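**Wed 6 March**

**Norodska's first street gets the go-ahead, and I get to write the press release**

G'day, Rahel Rainer here. I run Carex, and I'm meant to have one of our communications people write these, but I've been boring everyone at home about this project for so long that I asked if I could do it myself. So you're getting it from me, in the first person, with brackets.

The news is that we've signed with Imhof to build the opening stage of Norodska, our rental neighbourhood on the old brickworks land at the north end of town. Stage one is 112 homes, every one of them to rent, and none of them for sale now or later. Site works start in June, once the last of the drainage approvals is in our hands (we have it in writing that it's coming, and I'll believe it when I'm holding it).

If you've followed the brickworks saga in the local paper you'll know the land has had more plans drawn over it than any paddock deserves. There was the shopping centre. There was the retirement village. There was a very odd proposal for a go-kart track that I still think about. We bought it knowing all that, and I can promise you the go-karts are off the table, to the great disappointment of my nephew.

**What we're building**

Mostly two and three-bedroom terraces, with a row of one-bedroom flats along the rail side where the noise wall goes. The tallest building is 4 storeys and it's the only one of that height; the rest step down towards the existing houses on the eastern boundary. We did that after the first round of neighbourhood meetings, when a lot of people told us, some of them quite loudly, that they didn't fancy being looked down on while they hung out the washing. Fair enough. I wouldn't either.

Every home gets its own front door onto a street or a shared landing that's open to the air. I have a bit of a thing about long indoor corridors. I lived off one for years and I can still smell everybody's dinner.

There's a proper bike shed near the main entry, with a ramp you can push a loaded cargo bike up without needing a run at it. Parking is a touch under what the old rules would have asked for, and I know that's the sticking point for plenty of you. The bus stop moves to our side of the road as part of stage one, and we're paying for the shelter.

**How the leases work**

This is the bit I get the most emails about, so I'll go slowly!

Standard leases run for 3 years. A tenant can leave earlier with two months' notice and no break fee. We can't end a lease early so we can sell the place, and we've had that written into the title so that it would bind whoever owned the land after us. Rent can go up once a year, and the increase is tied to a published index with a cap on top. The full wording is going up at our site office, and if you'd rather read it on paper, ring us and we'll post you a copy.

Pets are fine. You can paint the walls. You can put up shelves, and please do put them into the studs, which we'll mark on the plan you get with your keys.

Some 700 people have put their names on our interest list so far, which is a lot more than we have homes for, and I'd be kidding you if I said that wasn't going to leave people disappointed. When applications open we'll run a ballot. It won't matter what order you signed up in. A share of the homes is set aside for people who already live or work in the area, and the ballot for those gets drawn first.

**Who's doing what**

Imhof are the builders. They did the library extension and the two schools out past the showground, and I've been through all three with a torch and a notebook, being a pain. Their project manager, Silvan Aigner, has already talked me out of one daft idea about timber balconies, so we're off to a good start.

Cimance are handling the frames and wall panels, which get made up under cover and trucked in. That should take a fair chunk out of the wet-weather delays and it means fewer utes parked along your street at six in the morning. It also means a few very large trucks, and we'll letterbox the neighbouring streets with the delivery days before each run.

The landscape plan comes from Verena Eberhard, and she's kept every one of the old peppercorn trees on the southern edge. We had to shift a whole row of terraces over to do it. I grumbled at the time (there was a drawing fee) and now I can't imagine the place without them.

**The laundry question**

You'd be surprised what people want to talk about at a public meeting. I went in ready for traffic and drainage, and we spent the better part of an evening on laundry.

So, for the record: every home has its own taps and space for a washing machine, flats included. The terraces have a clothesline in the back court. The flats have a covered drying deck on each level, facing north, and on the ground floor there's a shared room with a couple of big machines for doonas and the like, plus tables for folding. Nothing in the house rules stops you from hanging your clothes where other people can see them. I've read rules like that in other buildings and I find them a bit precious. 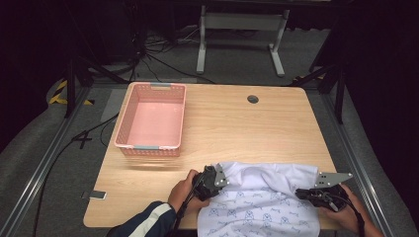

Stanisława Kaczorowski wrote in after the last meeting to say that the drying decks were all very well, but she wanted to know who'd be cleaning them, and whether the cost would turn up later as a fee on top of the rent. Where she'd rented before, she said, the rent had looked reasonable until you added the extras, and by the second winter she was paying separately for the lift, the bins and the hallway lights. She asked us to put our answer somewhere public so we could be held to it.

Good question, and this is me putting it somewhere public. Cleaning, bins, lights in the shared areas, lift servicing and the garden upkeep are all inside the rent. You pay your own power, water use and internet. There's no building fee, no move-in fee and no charge for the shared machines. If that ever changed it would have to change in the lease, at renewal, with your signature on it.

**What happens next**

Fencing goes up along the rail side first, and the footpath there will be closed while the noise wall is built. The detour runs past the bowls club. Working hours are the usual weekday ones plus Saturday mornings, with no Sundays at all.

The site office opens in the old weighbridge building when works start. It'll have the plans on the wall, a model that somebody has already sat on (we've glued it), and a kettle. Come in and have a nosey. We'd much sooner hear about a problem while it's still a line on a drawing.

Applications for the homes won't open until we have roofs on, and I'm not going to give you a date for that today. I've watched too many developers name a date and then spend a year explaining it. Everyone on the interest list will get an email and a text at the same time, and there'll be a notice in the library for those who don't do either.

Stage two is still being drawn. It has the corner shop in it, and probably the childcare centre, though we're yet to find someone to run that. If you're in that line of work and you like the sound of a site with big trees and a bus stop out the front, please get in touch!

**Media contact**

Svenja Ammann looks after media enquiries at Carex and can arrange interviews with me or with Silvan, as well as site visits once the fencing is up. You'll need closed shoes. We've got spare hard hats, but they're all one size and it isn't a flattering one.

Plans and elevations for stage one are available on request, along with the lease wording.

Rahel Rainer
Carex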